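Moving the upstairs room around this week. Posting as I go so I have the order written down for when we do the Wellwood place in January.

1/ Starting point: one open room at the top of the stairs, plank floor, railing on one side. Everything had ended up along the railing because that's where people set things down when they come up.

2/ Measured first this time. Last move I went by eye and the shelf from Bullar wouldn't clear the door trim. It spent the winter in the hallway.

3/ Floor next. Swept, then went over it with a damp mop, two passes. The planks are a mix of brown and gray so dirt doesn't show much until you wipe it. The bucket water said otherwise.

4/ Took everything off the tables before moving them. Seems obvious but I have carried a loaded table before and I have also picked up 100 screws off a floor.

5/ Felt pads on all the legs. The Hailu ones are a little thick but they stay on. The cheap ones slid off by the second day last time and left glue.

6/ Went through the cord bin. Kept what I could match to something we still own. The rest went in a bag for the electronics drop-off. One charger I have been moving from place to place for years and I still don't know what it goes to. It's in the bag.

7/ New mat for the bottom of the stairs came from Badard, order 1845. Wrong color, keeping it.

8/ Someone asked what the budget is. $411 so far, and most of that is the shelf and the mat. Paint is not in that number. I have a quote for $706 to have the stairwell walls done and I'm going to do them myself.

9/ Where it stands now. Toaster oven is on the little hairpin-leg table inside the railing, light blue table is out in the middle with a white box on it. Power strip is still on the floor and I don't love that — cords run off toward the left side and it's the first thing I want to change.
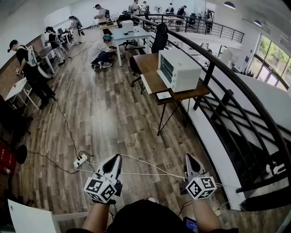

10/ Plan for the cords: strip goes up on the wall at table height, cords run along the baseboard in clips, nothing crossing the open part of the floor. Need a longer strip or a second outlet. Leaning second outlet.

11/ Chairs: two dark ones are staying. The white one can go downstairs if anybody wants it.

12/ Still undecided on the toaster oven. It's handy up here but I'd like more space behind it and that table is small. Might swap it with something from the kitchen.

13/ Left to do: clips, outlet, stairwell paint, find the level. I had the level when I hung the shelf.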